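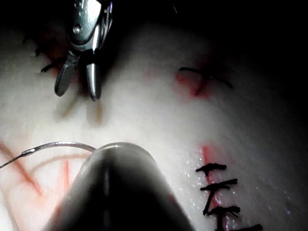
Subject: Re: [weradar-users] Duplicate rows after log rotation

Duangjai Kamolrat wrote:

> We upgraded the collector on the Flakby host in May and since then the
> daily export has had duplicate rows. Only the first few minutes after
> rotation are affected. The import into Gyamfi reports
>
> 1098 rows read, 1058 accepted, 40 rejected (duplicate key)
>
> The rejected count is the same every day. I have tried deleting the state
> file and restarting, which made it worse (the whole file was read again).
> Is this a bug in the tail reader, or is our rotation set up wrong?
>
> Rotation is the stock config with `copytruncate`, runs at 02:00.

It's the combination of the two. The tail reader identifies a file by inode plus a checksum of the first 1000 bytes. With `copytruncate` the inode stays the same after rotation, so everything depends on the checksum. Until the new file has grown past 1000 bytes the reader has nothing to compare, and it falls back to the stored offset. The stored offset is larger than the file, so it resets to zero and reads from the top. Once the file passes 1000 bytes the checksum is computed, doesn't match the stored one, and the reader resets to zero a second time. Your 40 rows are whatever was written between those two resets. Your header block is long and your rows are short, but 40 still seems high for that window. Check whether the poll interval was changed in the upgrade. The old default was shorter.

Deleting the state file removes the offset for every source on the host, so the full re-read you saw is expected. Don't do that again on a live system.

There are two ways to fix it.

1. Stop using `copytruncate`. Use `create` and send the writer a HUP in `postrotate`:

```
/var/log/flakby/export.log {
 daily
 rotate 14
 create 0640 weradar weradar
 delaycompress
 postrotate
 /bin/kill -HUP $(cat /run/flakby-writer.pid)
 endscript
}
```

The inode changes and the reader handles it correctly. `delaycompress` matters here, the reader needs to finish the old file before it is compressed. `copytruncate` can also lose lines written between the copy and the truncate, and you would not see those in the import report at all.

2. If the writer can't reopen its log on HUP, set `fingerprint_bytes` to something smaller than your header block. This only works if the header contains something that differs from day to day, such as a start time. With a constant header the checksum always matches and you are back to comparing offsets.

I'd go with the first. We ran the second on the Zunside hosts for a while and it held until the header format changed.

Rows already rejected by Gyamfi need no cleanup. The key constraint did its job and the first copy of each row was kept.

If it still happens after the change, please post the output of `weradar state --dump` from before and after 02:00, plus the poll interval.

--
Zuweira Addo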